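4. Running the Open Day Demonstration

Read this section before visitors arrive. The demonstration runs in the Gridlow simulator with the Clatia room loaded. It shows household pick-and-place work on a screen and takes 12 minutes.

4.1 Loading the room
1. Start Gridlow and choose Open Day from the list.
2. Load scene 57. The armchair should stand near the back wall, with the floor lamp to its left.
3. Check that the small white object is on the seat.
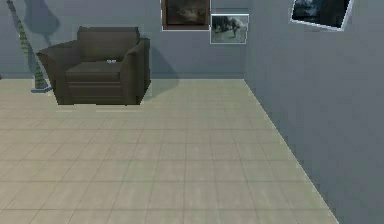 4. Set the speed to normal. Visitors find double speed hard to follow.

Note: Loading can take up to 8 minutes on older machines – do not press Start twice.

4.2 Showing the robot view
1. Switch to the robot view and drive to the reddish-brown box by the wall.
2. Stop with the gripper in front of the box.
3. Let visitors ask questions before going on.

Caution: Do not hand over the controls while a task is running. Press Hold first.

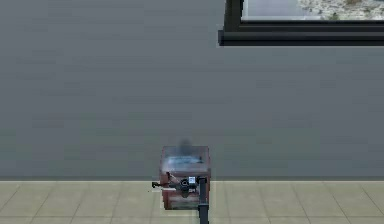 Can visitors drive the robot themselves?
Visitors may drive in Guest mode, one at a time, with a host at the desk.

4.3 Closing
1. Press Hold, then Reset.
2. Send the session log to Haruna Shimada at Bonstead.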